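Clunley-list: Re: [clunley] Moving the sourdough starter to a cooler shelf
Date: Wed 11 October
From: list member, Tunadon branch

On the earlier question, which I quote in part:

> My starter doubles by lunch and has fallen flat by the time I get home.
> I feed it in the morning, equal weights of flour and water, with a big
> spoonful of the old starter left in the jar. The kitchen has been warm
> all through September. Should I move it to the fridge, or feed it twice
> a day? I bake once a week, two loaves from 900 grams of flour.

If you bake once a week, keep it in the fridge. Feeding twice a day will work, but you'll go through a lot of flour for two loaves. Take the jar out the evening before you mix the dough, feed it, and feed it again first thing in the morning. Mine is ready by late morning on that schedule. If yours is slower, give it another feeding before you use it.
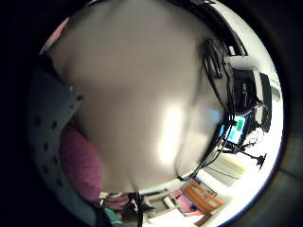 The other thing I would change is how much old starter you leave behind. A big spoonful is a lot for a small jar. I keep 7 grams and feed it 45 grams of flour and the same weight of water. With less old starter in the mix it takes longer to peak, and that may be all you need on a day when you're out of the house. Try it for a few days before you buy different flour or a different jar.

As for flour, I use the Bita bread flour with a little whole rye mixed in. Plain bread flour is fine. If you switch, do it over several feedings and expect it to be sluggish for a day or two.

You also asked in your first post about the gray liquid on top. It means the starter is hungry. Pour it off or stir it in, then feed. Stirring it in gives a more sour loaf. Pink or orange streaks are another matter, and for those I would throw the whole thing out and start over.

For your 900 grams of flour I would build 180 grams of starter and keep back what's left in the jar for next time. The single-loaf recipe on the Londoño page is written for 500 grams, so don't go by its starter weight if you are doubling up.

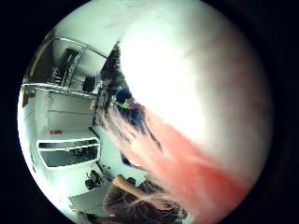

Bita-list digest readers wrote back to say that the fridge made their bread too sour, and asked whether a cool cupboard would do instead. It will if the cupboard stays cool all day. Mine doesn't until November. If the sour taste bothers you, give it one more feeding at room temperature before you bake and use it right at its peak.

The lid should sit loose in either place. A screw lid turned all the way down can build up pressure.

I'll send the rye schedule separately, as it is long.

Tunadon branch

--
To leave the Clunley list, send a blank message with "unsubscribe" in the subject line.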